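Setting Rubber Feet and Other Small Decisions: Evangelia Koutsoukos on Shelving Loads

Evangelia Koutsoukos has spent most of her working life calculating what happens to storage racks when people put things on them. She trained as a structural engineer, moved into cold-formed steel early, and now reviews light-duty shelving for Trallar, a consultancy that takes on small warehouses, stockrooms and workshops. We spoke on a Friday at 7:30 in the morning, before her first site call.

I asked her to start with the number on the label. A typical light-duty bay is sold with a rating per shelf and, sometimes, a second rating for the bay as a whole. Buyers read the first and multiply.

"The shelf rating assumes a uniformly distributed load," she said. "Spread evenly over the full area, applied slowly. Put the same weight on the middle third and the bending moment goes up by two thirds. The label hasn't changed, but the shelf is now doing a different job."

The bay rating is a separate matter, governed by the uprights. A perforated upright is a thin section with a regular pattern of slots, and the slots reduce the effective area that carries compression. They also complicate the buckling behavior, which is why manufacturers test short lengths of upright to failure instead of relying on hand calculation alone.

"People ask me why the holes are there if they weaken the post," Koutsoukos said. "They are there so you can move the shelves. You pay for adjustability in capacity. It's a fair price if you know you're paying it."

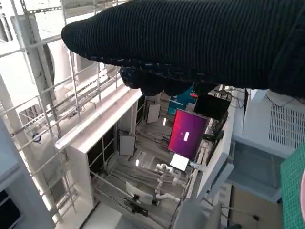
Upright capacity depends heavily on the unsupported length between connections, and this is where Koutsoukos sees most of the errors. Moving a beam from the bottom position to a higher one, usually to fit something tall underneath, lengthens the lowest unbraced section of the post. Buckling load falls with the square of that length. A pale metal frame with slotted bars and a grid of crossbars, like the one on the left of the photo, keeps those lengths short, and the few rails set diagonally are the kind of member she looks for next, as diagonals are what resist sway. Take a diagonal out and the frame depends on the stiffness of its corner joints. In clipped systems that stiffness is low, and it varies with wear.

She gave an example from a parts store she reviewed in April. The owner had 14 bays of a boltless system called Lotisero, bought secondhand. The lowest shelf had been removed from every bay to make room for bins on the floor. Nothing had failed. Her calculation put the revised bay capacity at 1,000 pounds, and the heaviest bay was loaded to 97 percent of that.

"That is a pass on paper," she said. "I wrote it up as a fail. There was no allowance for a clip being half seated, and I found clips half seated."

Her remedy was to reinstall the bottom shelves 18 inches off the floor and add back bracing. The owner objected to the bracing, which blocked access from the rear aisle. They settled on bracing alternate bays and tying the unbraced ones to their neighbors at the top and at mid-height. She regards this as acceptable for a short run on a flat slab, and would not repeat it on a suspended floor.

On floors generally she is brief. Leveling comes first, before any load goes on. An upright that is out of plumb carries an extra moment from the first day, and the effect grows as weight is added. She checks plumb in both directions, unloaded and then again loaded, and records both readings — the difference between them tells her more than either one. Rubber feet she dislikes under anything heavier than archive boxes, as they compress unevenly. Steel base plates with shims are her preference.

Anchoring is treated by many buyers as optional. Koutsoukos works from the ratio of height to depth. Once a unit is more than four times as tall as it is deep she wants it fixed, to the floor or to a wall capable of taking the pull. For deep, low units she will accept freestanding, provided nobody climbs them.

"Assume somebody climbs them," she added.
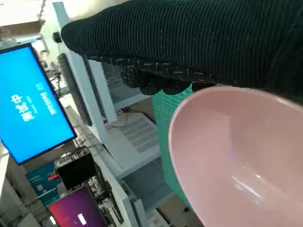
Halfdan Bisgaard takes a softer line on that ratio. He told me by phone that he would let a taller unit stand free if the heavy stock were confined to the bottom two levels and the upper shelves held only light goods, and that he had approved several on this basis. He did concede that the arrangement rests on a loading plan, and that loading plans drift.

I put this to Koutsoukos. She agreed with the mechanics. A low center of gravity raises the force needed to tip the unit, and the arithmetic is simple enough to do on site. Her objection was to the inspection interval. Most of her clients look at their shelving once a year, and stock can be rearranged in an afternoon.

"If Halfdan wants to go back every month, his units are fine," she said. "I can't get anyone to pay for every month."

Her own annual check takes roughly an hour for a small room. She starts at the base plates and works up: shims, plumb, dents in the lower part of the uprights, clips, beam deflection, ties. Any upright with a visible crease gets replaced. She does not allow creases to be hammered out, as the flattened steel has been worked twice and its remaining strength is unknown.

Deflection she measures with a string line and a steel rule. A shelf that sags by more than its length divided by 200 is unloaded and measured again. If it returns to straight, the load was too high for comfort. If it stays bent, the shelf is scrapped.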